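Night Sky Diary, April

Walked up the Gasser road again last night and I am still buzzing from it!
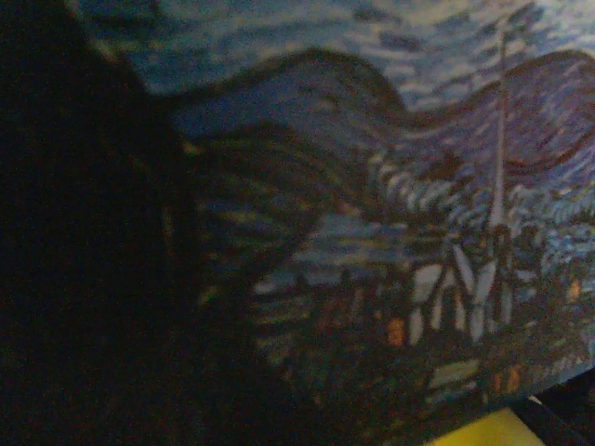 My sister had already told me on the phone that I was wasting my time, that you can't see a thing from Tremusdale anymore with the new lights at the depot, and that I should drive out past Zedville if I wanted proper dark. Well, she was wrong (I will be telling her so on Monday). Once you get over the second stile the hill cuts off the whole town, and by 9 the sky was so thick with stars that I lost the Big Dipper in the crowd for a minute.

I took the old binoculars and the folding chair and left the telescope at home - too heavy for that slope, and my knee is not what it was. Found the Beehive almost right away, a little left of where I was looking. Then Leo, then a long lazy sweep down toward Virgo, where I know there are galaxies and where I saw absolutely none of them. Didn't care one bit. Counted 7 meteors before my tea went cold, one of them a slow greenish one that went right over the Mimerach woods and made me say "oh!" out loud to a field of sheep.

The wind got up later and a bank of cloud came in from the west, so I packed up and went down by the lane. Frost on the gate already. Some 150 steps from the top to the lane if you take the short way, and I felt every one.

Things to remember for next time: the thicker gloves, the red flashlight (the white one ruins my eyes for ages), a second flask. I want to try for the Leo galaxies when the moon is out of the way, and I might carry the small telescope up after all if I can get the strap mended. Slept until ten and had eggs for lunch.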